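Duveston water goes hard this winter, and my kettle is already complaining

30 November 2019

So the letter finally came. If you live anywhere on the east side of Duveston you probably have the same one sitting on your kitchen counter: from this week our tap water stops coming from the old Howells reservoir and starts coming from the new wells out past the Skastaro road. Same pipes, same bill (for now, they say), different water.

I went along to the town meeting about it, mostly to find out why my coffee had started tasting like a chalkboard. There were 60 chairs put out and people standing all down both sides, so I guess I'm not the only one who noticed!

The short version goes like this. The Howells dam needs its outlet gates replaced, the lake has to be drawn down to do it, and until that's finished the town can't take water from there. The wells are the backup. The water from them is perfectly safe, and the town engineer said so enough times that I started mouthing along with her, but it's a lot harder than what we're used to. The switch covers 4000 homes, which is everything east of the rail line plus the streets behind the high school. West side folks keep the old supply and are already being smug about it on the neighborhood page.

What hard water does, if you've always lived here and never had to think about it, is leave stuff behind. White crust in the kettle, spots on the glasses, a ring around anything where a drip dries. Soap doesn't lather the way it used to and you end up using twice as much. My sister moved to a hard water town years ago and I still remember the lecture she gave me the first time I left her faucet dripping overnight.

The bathroom sink is where you'll spot it first, she says, and I believe her. The drain and the bottom of the faucet are the places to keep an eye on, and a quick wipe at bedtime saves you a whole morning of scrubbing later.
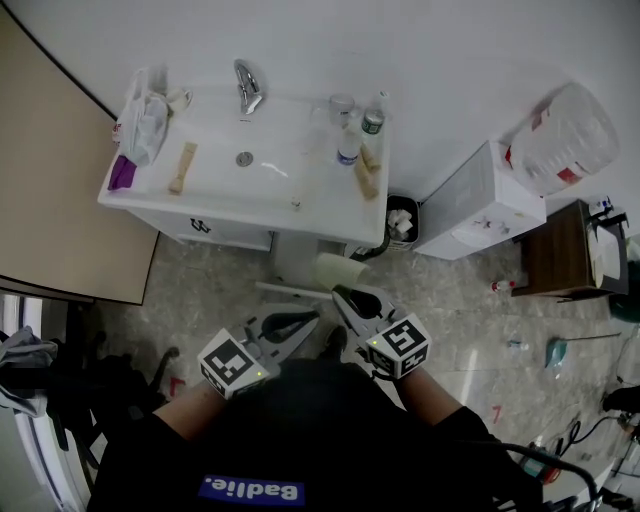

Carys Griffiths told the meeting she had been wiping down her faucets with white vinegar since the test days back in the fall, and that it worked fine on everything except the shower door, which she had more or less given up on. She also wanted to know who was going to pay for her water heater if it clogged up. That got the biggest clap of the night.

The answer, for the record, was a bit mushy. The town won't pay for heaters or dishwashers. What it will do is knock some money off a softener if you want to put one in. There are 444 vouchers in the first batch, they go to whoever applies first, and you need a copy of a water bill with your name on it. The forms are at the town office and at the library desk. I picked one up and then found out I rent, so I need my landlord to sign it, so we'll see how that goes.

If you can't get a voucher, or you just don't want a big tank in your closet, there was plenty of advice going around the room. Some of it was even useful. Vinegar in the kettle, leave it an hour, rinse it twice (please rinse it twice, I had the worst tea of my life the next day). Turn the water heater down a little if you can stand it, as the hotter it runs the faster the scale builds up. Unscrew the little mesh piece on the end of the faucet once in a while and soak it overnight. And if you keep fish, talk to somebody who knows fish before you top up the tank – one man lost a couple of his during the test days and was pretty upset about it.

A lady near the back asked about brown water, and that one seems to be a separate thing. When they switch the supply over, the flow turns around in a few of the older mains and stirs up whatever's been sitting in there. It should clear if you run the cold tap for a few minutes. If it hasn't cleared by the next morning, call the town. Don't do a load of whites that day, whatever you do.

Bottled water will be handed out at the Zilledari building on the corner by the fire station for anybody on a low-salt diet who has been told by a doctor to be careful, and for families mixing formula who'd feel better about it. They've got 3000 gallons set aside. You don't have to prove anything, you just have to sign the sheet. Bring a wagon or a strong friend.

I do a lot of my grumbling in the bathroom first thing in the morning, and I'll admit the new water has changed my routine. The shampoo just sits there. My hair feels like I've been to the beach, and I haven't been anywhere near a beach! A neighbor swears by a rinse made with lemon juice, so that's the next experiment, and if it goes badly you'll see me in a hat.

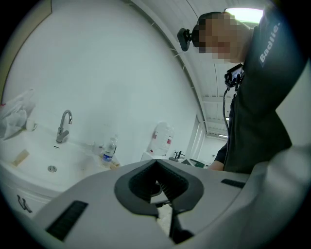

When do we get the old water back?

The plan is March. The gates are supposed to be in by then, and after that the lake has to fill up again, so a dry winter could push everything later. The engineer wouldn't promise a date and I can't really blame her. There's another meeting once the first gate is out, same room, and I hear they're bringing in more chairs.

Until then the town is putting test results up on the board outside the office, and you can ask for a free hardness strip at the front desk. I did mine at the kitchen sink last night and it turned the darkest color on the card. I stuck it on the fridge next to the voucher form, which my landlord still hasn't signed.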